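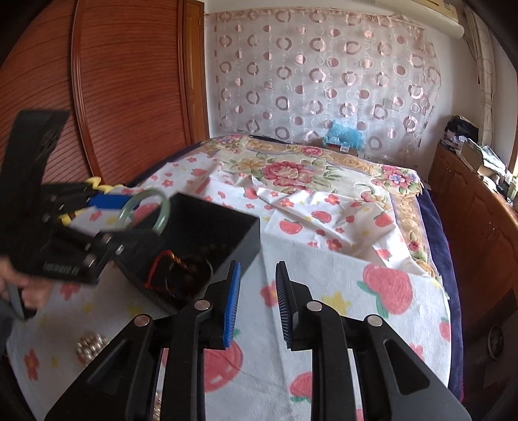 Figure 7.1 Two hand-held grippers, a bracelet in an open black box, and a strawberry-print sheet. Software for this chapter starts with input like this.

Chapter 7
Deciding What Counts as a Thing

In Chapter 6 we planned paths for an arm among blocks. The blocks were cubes, the table was flat, and every object had the good manners to stay in one piece. Readers who enjoyed that chapter should take a moment to say goodbye to it.

Consider the beaded bracelet in Figure 7.1. Our planner wants a list of objects, each with a position and an orientation. A bracelet has a position, more or less. Its orientation is a matter of opinion, and the red string looped over the beads will not settle the argument. Then look at the small silver magnetic balls on the sheet. Is the lump one object or many? The answer depends on what you mean to do with it, and a segmentation program that doesn't know your plans will pick an answer anyway, with great confidence.

The sheet has problems of its own. A printed strawberry has a crisp outline, a strong color and green leaves, and to a detector trained on fruit it is an excellent strawberry. The translucent green bangle, which a gripper could hold, offers far less to go on. An early version of Grirnow, the perception package we use throughout Part Two, was tested on 2,124 frames of household clutter and proposed grasps on printed fabric in a depressing number of them. Its lead author, Mitali Patwary, kept a folder of the worst ones. It was named "fruit salad."

We will build our way out of this in stages. Section 7.1 separates surface pattern from surface shape, using depth where we have it and motion where we don't. Section 7.2 takes up groups: when to treat a cluster as a single body, when to split it, and how to put off the decision without crashing the planner. Section 7.3 deals with clear and shiny materials, for which the depth readings are often poor and occasionally creative. Section 7.4 hands the results to Drosix, the grasp planner from Chapter 5, which will complain about the format.

You will need the Mondora practice set, which holds 3,000 labeled frames, and a working copy of your code from Exercise 6.10. If that code never quite worked, fix it first — the bugs do not get shyer around soft objects.

Before you begin

Run the Chapter 6 detector, unchanged, on 10 frames from the practice set. Write down every object it reports and what you would have called it yourself. Keep the list. We will return to it in Section 7.2, where some of the detector's answers will look better than they do now, and a few of yours may look worse.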